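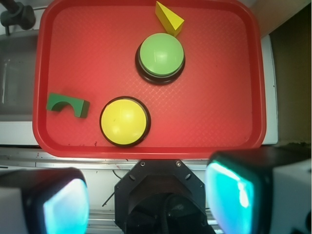 Hi all,

Yurani Villca wrote:

> Does anyone on the list know when the Trestoment club moved from
> gut strings to nylon in its house rackets? I have a squash racket
> with a Görtz stamp on the throat and no date anywhere. My uncle
> swears it's from before the new courts went in, but he also swears
> he once took a game off the county champion, so...
>
> Also, is the old ladder book still around?
>
> Yurani

Yurani, you've come to the right place, or at least to the right pile of boxes! I have the club's ledgers at my house at the moment (Po-yen Man had them before me and was very glad to see the back of them) and I went through the equipment pages last night with a pot of tea.

The short version is that the house rackets went over to nylon a bit at a time. There's an order for 4 sets of nylon in the June after the new courts opened, then gut again the next winter, then nothing but nylon. Somebody has written "NO MORE GUT, DAMP" in the margin, underlined twice. So your uncle could be right, if the strings in yours are the ones it came with. Are they? Restrung rackets fool everybody, me included. I once told Rachid Mahrous that his was all original and he's still bringing it up.

The Görtz stamp helps a little. I've handled 7 of those over the years, and the early ones have the stamp on the left side of the throat if you hold the racket with the butt toward you. Later ones have it in the middle, and the lettering is thinner. Which is yours? If you can see any number under the grip wrap, I'd love that too, but please don't peel it if it's brittle!

The ladder book, yes, it's around. Kuo-hua Kwan has it and is typing it up, 400 pages of crossings-out, bless him. He's up to match 1,342 and tells me the handwriting gets worse from there. If you send him your uncle's name he can look for that famous game (I want to know as well now).

One thing from me while I'm writing. Does anyone have the fixture cards for the Enumis doubles cup? I have the first two seasons and then a big gap.

Cheers,
I-hsuan Kan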